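How to Oil a Wooden Board and Keep It in Good Condition
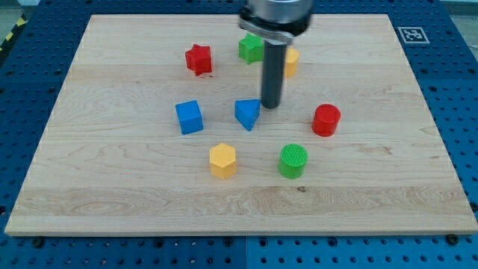 How often should a wooden board be oiled?

Once a month is enough for a board which is used every day, and for a board used only at weekends I do it every second or third month. If drops of water stay round on the surface, wait. If they go flat and leave a dark spot, it is time.

I learned this work in the shop of Rafferty Mercado in Traststead, where we repaired kitchen boards and small tables. Most boards that people brought to us had the same problem: they were dry, a little gray, and rough when you moved a hand across them. Very few were really broken.

What you need

Food-safe mineral oil, the kind without perfume
Two cotton cloths, old T-shirts are fine
Sandpaper, 120 and 220 grit
Dish soap and a soft brush
Beeswax, if you want a harder finish

Please do not use olive oil or sunflower oil. They become old inside the wood and after some weeks the board smells bad. I made this mistake with my mother's bread board and had to sand it down very deep.

Step 1. Wash and dry

Wash both sides with warm water and a little soap. Do it quickly, and never leave the board lying in the sink. Dry it with a towel and stand it on its edge overnight so that the air reaches both faces. In July, when the air in our town is very humid, I wait two nights.

Step 2. Sand, if it is needed

A smooth board does not need sanding. For a rough one, begin with 120 and finish with 220, always along the grain. Where planks are glued together, go over the seam with the same pressure as everywhere else, or you will get a small valley there. Wipe the dust with a cloth that is only slightly damp. This will raise the fibers again, so let it dry and make one more light pass with 220.

Step 3. Put on the oil

You can warm the bottle in a bowl of hot water first. Pour a small pool in the middle and spread it with the cloth, then do the back and all the edges. The end grain drinks much more than the face, so give it a second portion right away.

Leave the board for 6 hours. I usually do this in the morning and come back after lunch – sometimes later, it makes no harm. Then wipe away everything that is still on the surface. A new board wants three or four coats like this, an old one is mostly content with one.

Step 4. Wax

Melt one part of beeswax in four parts of mineral oil, in a jar standing in hot water. Let it cool until it is a soft paste. Rub on a thin layer, wait 40 minutes and polish with the dry cloth. If it feels sticky, you used too much – rub harder, or take some off with a warm cloth.

If the board is bent

Lay it with the hollow side down on a damp towel for one night, then stand it up to dry slowly. A small bend often goes back. Always oil both sides equally, also the side you never look at.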